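Subject: Re: [grippers] Two-handed table lift, which hands?
From: Vlasta Softić

Hello Ilir, hello all,

Thank you for the long answer. I was slow to reply as I wanted to try your proposal first. I quote you so that the others can follow.

> Ilir Vasić wrote:
> I would not judge the Nudine hands by the cup and the bottle. Every
> hand can hold a cup. Take a thing with a thin edge that is wider than
> the robot, for example a folding table, and let one person hold the
> other end. Then you see the wrist problem at once. With the Grolleter
> controller we had to lower the stiffness from 4000 to 1707 before the
> arms stopped fighting each other. Please also write which camera you
> trust for the edge, the one on the head or the fixed ones.
> What do you do with the cables?

We have done it with a folding table, light top, thin black legs, nothing on it. The person takes one end and the humanoid the other. We have two fixed views of the room, and I attach one from each.
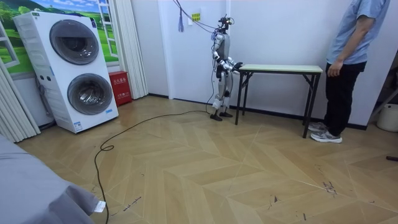
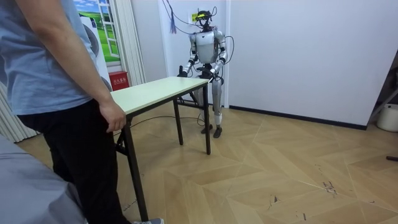
Nindovbridge, March

Now my notes, in the order of your questions.

The stiffness. I started from your 1707 and it was a good start for us also. At 4000 the left arm pushes the table towards the right arm, and the person at the other end feels it in the fingers. I tried nothing in between, so please do not take 1707 as the best value. It is only the value which did not annoy us.

The hands. I compared the Nudine hands with the older Woldemariam pair on the same arms. Out of 98 tries with the Nudine hands, 78 ended with both hands closed on the edge at the first approach. For the Woldemariam pair I do not have a fair number yet, as I changed the approach height in the middle and must repeat the whole series. My feeling is that the Woldemariam fingers are stronger but too thick at the tip. They touch the top of the table before they are under it, and then the thumb has no room. The Nudine fingertips are thinner and they forgive an error in height much better. They do not forgive an error in angle. When the person turns the table a little while the hands are closing, one hand closes well and the other closes on air.

The cameras. For the edge I trust the head camera until the arms come forward. After this the robot's own forearms hide too much, and the estimate jumps. The second fixed view, where the robot is behind the far end of the table and looks our way, is much better for seeing both hands at the edge. In the first view, from the side, the two hands are almost in one line and I cannot tell them apart well enough to label a grasp. But the side view is the better one for the bend of the elbows, so I keep both.

The cables. You see them going up from the head in both pictures. I leave more slack than I did last year. The cable on the floor is what I like least, and we look where it lies before every try. If somebody has a tidy solution for a floor cable with a walking robot, please write it, also if it is ugly.

One thing I did not expect is the role of the person. My colleagues do not lift in the same way. One lifts straight up, the other pulls a little to himself before lifting, and the Grolleter controller reads this pull as a contact and stops. I have raised the threshold for this, but I am not happy with it, as then a real contact is also found later.

Two questions from my side:

Ilir, did you filter the wrist force before or after the gravity compensation? Your settings file has both and I do not know which one is in use.

And to everybody: does someone have the Nudine hands with the soft finger pads? The distributor writes that they fit our version, but the drawing shows a different screw.

I will send the Woldemariam numbers when the series is repeated.

With kind regards,
Vlasta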